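Is first-person footage of ordinary chores worth paying for?

Asked October 2022 in Data Collection

We have a small team training a manipulation policy and a supplier, Clalter, is offering us 2,246 clips of people tidying and restocking in cafes and similar rooms, all shot from head height. Their sales page says the variety "closes the gap" to real deployments. I have heard that sentence before. Our last purchase was the Darkex set, and after we threw out the clips where the hands left view we had 1,073 usable ones and a policy that still couldn't separate nested cups.

Has anyone gotten real mileage out of this kind of material, or is it mostly good for slides?

3 answers

Answer 1 (accepted)

Depends what you mean by mileage. We used head-height clips at Kallia for cup handling and they helped with one thing, which was knowing what each hand is for. One hand keeps the stack, the other deals with the single cup. Our scripted demos never had that because the operator only had one arm to drive.

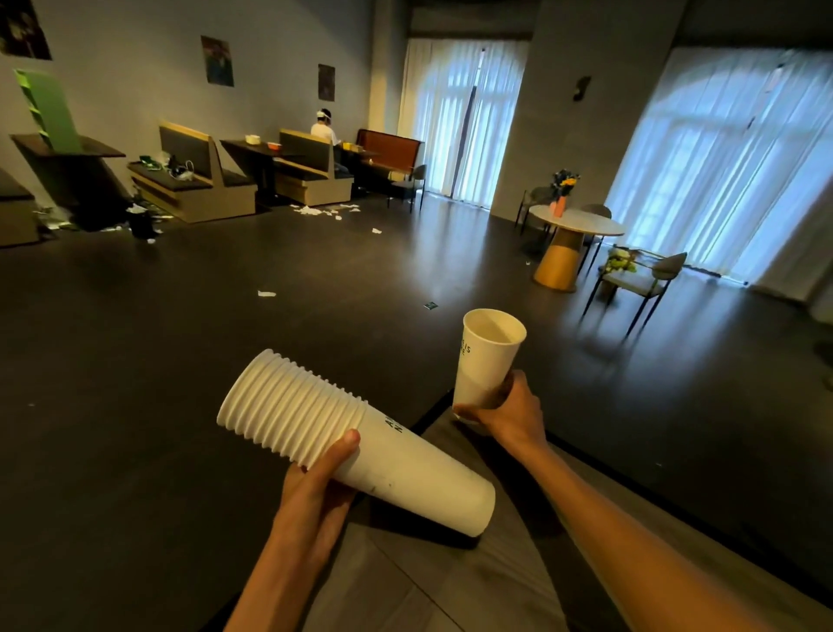 What they did not give us was force. Paper cups stick together and a person feels that and twists a little. The video has none of it – no pressure, no slip, and the rims hide the fingertips half the time. We still had to record 157 demos on our own hardware before the grasp stopped crushing things. I would treat the clips as pretraining and budget for your own collection on top.

Also ask Clalter for raw clips picked by you, from the middle of their list. Samples picked by the seller are always lovely.

Answer 2

Just buy it, more data is always better.

Comment: More of the wrong data cost us a February.

Answer 3

I'd push back on "variety" before anything else. How many rooms, how many people, how many kinds of cup? We looked at a Prokopenko release that sounded huge and was shot in 3 rooms. The policy learned the rooms. Put a different counter under it and the arm reached for air.

Mess in the background I don't mind, real floors have litter on them. What I do mind is sloppy labels. If a clip says "pick up cup" and the person has been holding the cup since the first second, the label is worthless. Watch a batch yourself, with the labels next to you, before you sign.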